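Budgeting for a First Picking Cell

The arm is the easy line in the budget. The rest takes longer to price.

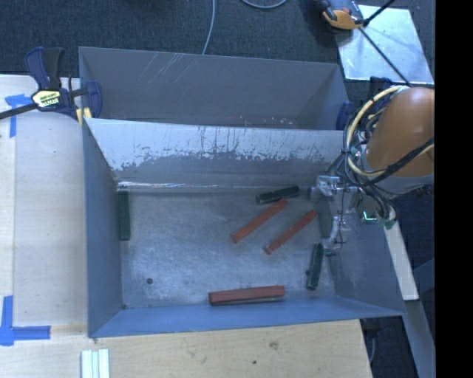 Start with the bins

Skomeo set up its test cell at the Pernudley shop in August with two metal bins, a handful of red and green blocks, and a pair of bar clamps. Bins take a beating, and coating scrapes off the walls, so the shop now budgets for replacements. Its first parts order, covering bins, clamps, cable and spare gripper fingers, came to $2,877.

Leave room for labor

Mounting and wiring took 11 days. The plan had allowed two. Weltari, which sells used arms, quotes setup separately, and buyers should ask for that figure before signing. Skomeo also set aside 31 hours for operator training and used almost all of it.

Comments (3)

kashindye_fab: Does the $2,877 include shipping? Ours was extra.

millhand: We put our bins on the maintenance budget. Easier to get approved.

rwt40: What did they pay for the arm?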